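From: Garnet Turcotte
To: Jundis list (play kitchens, small toys, mending)
Date: 26 September 2021
Subject: Re: Sorting the small stuff, and what to do about the bin

Hello all, and thank you Ľubica for getting this going again, as I've been meaning to write since the move and you gave me the push I needed.

Ľubica Šimek wrote:
> We have inherited two boxes of play food and odds and ends from my
> cousin, and I can't decide how to keep them. One big tub is easy to
> tidy but then the children tip the whole thing out to find one plum.
> Does anyone sort by kind? And is it worth having a pretend trash can,
> or does everything just end up living in it? My youngest is 2 and
> puts things in things all day long.

Oh, I laughed at the plum. With us it was a slice of toast, and the whole tub went over for it every single morning until I gave in and got rid of the tub altogether.

To your first question, yes, we sort, but very loosely. I started out much too strict, with a place for fruit and a place for vegetables and a place for things that come in packets, and you can imagine how long that lasted (tomatoes alone caused a fight). Now it is food in one bin, blocks and cubes in another, and people and animals wherever they like. The bin I'd recommend is an open one, with no lid at all, and with sides that slope outward so small hands can get down into the corners. My old Gorura box had a lovely snug lid, and it has spent the past year on top of the wardrobe with wrapping paper in it.

I would also say don't put everything out at once. We bring out a handful of things and leave the rest in the closet, and when they start to get bored we swap. Keegan Kennedy suggested this here back in February and I didn't believe him, but he was right, and the apple that had been ignored for months was suddenly the most wanted thing in the house.

As for the trash can, I'm firmly for it! Ours is just a little tabletop one, the sort you'd keep for pencil shavings, and it has been played with more than the stove. The lid is the whole attraction. If you can find one with a hinged lid, get that over the kind that lifts off, as the loose ones roll under the couch and stay there. A cream-colored one like this would look nice beside almost anything, too.

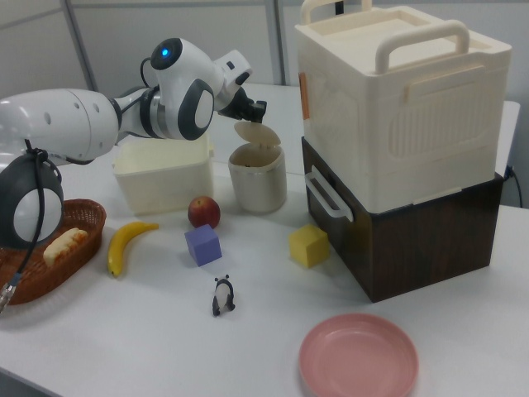 Jawad Magsi wrote to me off the list that he'd go further and skip the food bin entirely, because in his house the drawers of an old wooden cabinet do the job better and the children like having something to pull. He keeps the play food in the top drawer and the blocks in the one under it, and he says the only trouble is fingers, so he has stuck a bit of felt along the inside edge to keep the drawers from shutting all the way.

I like that very much, and I may try it once I find a cabinet low enough. The ones I've seen at the Girard market were either too tall or had those stiff runners that need a good yank, and then the whole drawer lands on your foot. If anybody has a small one they're tired of, I'd happily drive over for it.

One more thing, Ľubica, about washing, as you said the boxes were inherited. I do the hard plastic pieces in a bowl of warm water with a drop of dish soap and leave them on a towel overnight. Anything painted gets wiped with a damp cloth and that's all. I soaked a painted pear once and it came out quite bald. Check the hollow ones for pinholes before you put them in, as they fill up and then drip on everything for days.

And do look in the bottom of the trash can before the real trash goes out. I have found my house key in ours, and 4 buttons, and a hearing aid battery that I was very glad to get to before anyone else did.

Write and tell us what you settle on, and whether the plum survives.

Warmly,
Garnet T.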